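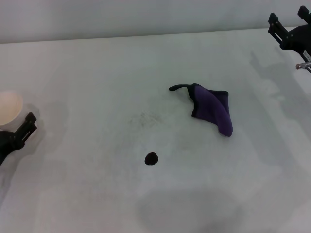
I am recording demonstrations for a wiping task by remote control, with two arms, and I have trouble with the grasp of the cloth. The operator should pick up the cloth with the right gripper, wipe the table, and put the cloth down again. I have 637 episodes until now. The purple cloth has a dark hem and a thin strip at one corner, and when it lies crumpled like this, half of my operators take the strip and the other half take the thick part in the middle. After training, the arm goes to a point between the two and closes on nothing. Should I delete one kind of grasp, or record more of both?
Tronov

I had the same problem with a folding task last November. The policy learns something like an average when the same start has two different answers. I would choose one grasp and write it down for all operators, with a drawing. For wiping I prefer the thick part, because the strip lets the cloth hang and you wipe with only a small corner.

Do not delete the old episodes at once. Sort them first by grasp, and train only on the bigger group. In my case 300 clean episodes were better than the full set - I was surprised too. Also ask the operators to move slowly in the last few centimeters before closing. Many people rush there, and in the recording you get almost no frames of the part which matters most.
Prirkov

Just record more. We have 3,411 and it works.
Namerach

Thank you both. I sorted them and the group with the thick part is bigger, so I keep this one. Namerach, did all your operators use the same grasp, or was it mixed? I ask because I can pay for only one more week of recording.
Tronov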